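How many demos per object before you move on?

karkwood
April 4, 2018
Collecting pick and place examples with the hand-held gripper, box to tray. I have 418 so far. Do I keep going with the same objects or swap them out?

grindel24
Swap. I change the set after 24 runs per object. More of the same mostly taught mine where I like to stand.

bawa
Disagree. With soft toys I'd stay on one much longer. They fold differently every time you grab them, and 24 won't cover that.

karkwood
My soft one is the bunny. I go in from over the box and close low on the body, below the ears.

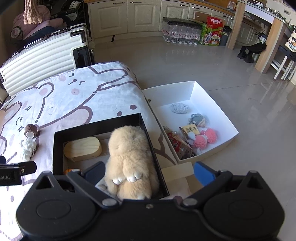 golier_m
Do you keep the runs where the grip slips?

bawa
Keep them, but in a separate folder. Mark the point where the grip was lost and leave them out of the first training pass.

grindel24
I delete mine. Sorting them took longer than recording new ones.

bawa
You'll want them later when it has to recover from a bad grab.

grindel24
Maybe. I had 3 people recording in June and each one labeled slips their own way, so the folder was useless.

karkwood
OK, I'll keep the slips and do 3 start positions per object before I swap.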